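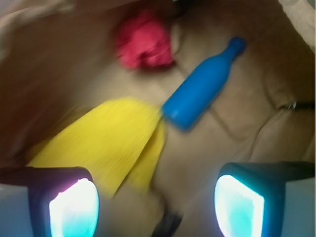
Figure 9. Wrist camera view during a bin check, with both fingertip pads lit.

9. Setting up the wrist camera and fingertip pads

This section covers the wrist camera and the two lighted fingertip pads on the Drostero picking cell. Do these steps after the gripper has been fitted and before you teach any pick positions. Repeat them whenever a pad, a finger or the camera has been replaced.

You will need the pendant, a lint-free cloth, the 2.5 mm hex key from the Prustholm tool roll, and a few soft or light test items in different colors. Figure 9 shows a red crumpled item, a blue toy bottle and a flat yellow item in a soft-sided tan bin. Other items will do as long as none of them is heavier than the limit on the gripper label.

CAUTION: Keep hands out of the bin while the arm is enabled. The fingers can close without warning when the pad test is running.

9.1 Cleaning and seating the pads

1. Move the arm to the Service position and press Hold on the pendant.
2. Open the gripper all the way.
3. Wipe the inner face of each pad with a dry cloth. Do not use alcohol or glass cleaner. Both will cloud the pad surface.
4. Press each pad with your thumb. It should not rock in its housing. If it does, tighten the two pad screws a quarter turn at a time until it stops moving.
5. Check the cable behind the gripper. It should have enough slack for a full wrist turn, and it must not rest between the fingers.

Note: Pads supplied before June have a single screw. The procedure is the same, but the screw must be checked again after the first day of use.

9.2 Pad lighting

1. Release Hold and open Tools > Gripper > Pads.
2. Turn on both pads. Wait 30 seconds for the light level to settle.
3. Compare the two pads in the camera view. In Figure 9 both are bright white in the middle and cyan toward the edges. A pad that is plainly dimmer than its partner needs to be reseated - go back to 9.1, step 4.
4. If the pad is still dim, swap the left and right pads. If the fault moves with the pad, replace the pad. If it stays on the same side, replace the finger cable.
5. Save the light level. The default is 10 and suits most bins.

9.3 Camera aim

1. Place the bin on the cell table and push it against the stops.
2. Put the test items in the bin. Spread them out so that each can be seen separately.
3. Select Bin View. The arm moves over the bin and stops.
4. Look for both fingers at the bottom of the camera view, one on each side, with the bin floor visible in the gap between them. If only one finger can be seen, the camera has turned in its bracket.
5. To correct the aim, press Hold, loosen the bracket screw, turn the camera by hand, and tighten the screw again. Check the view before you release Hold.
6. Press Store Aim.

Note: Motion blur like that in Figure 9 is acceptable when you are only checking finger position and pad light. Do not store a color reference from a blurred view. Let the arm come to rest first and take a fresh one.

9.4 Soft bins

Fabric bins need a little more care than rigid ones. The sides slope, and creases in the floor can throw shadows that the software reads as an item.

1. Smooth the floor of the bin by hand with the arm on Hold.
2. Tuck any loose straps or clips to the outside.
3. Take the items out and run Learn Empty Bin. Keep the pads lit at the level you saved in 9.2.
4. Put the items back and run Find Items. Each item should be outlined once on the pendant.
5. If a crease is outlined, smooth the floor and repeat from step 3.

CAUTION: Do not raise the sensitivity to pick up a flat item. Lower the grip height in small steps instead, and watch the fingertips for contact with the bin floor.

9.5 Error 1398

Error 1398 means that the pad light does not match the saved level. Clean the pads and repeat 9.2. If the error returns, check the Ruppert connector at the wrist for bent pins. With the power off, unplug it, inspect it, and push it back until the collar clicks.

Enter the saved light level and the date of the check in the cell log, then go on to Section 10, Teaching Pick Positions.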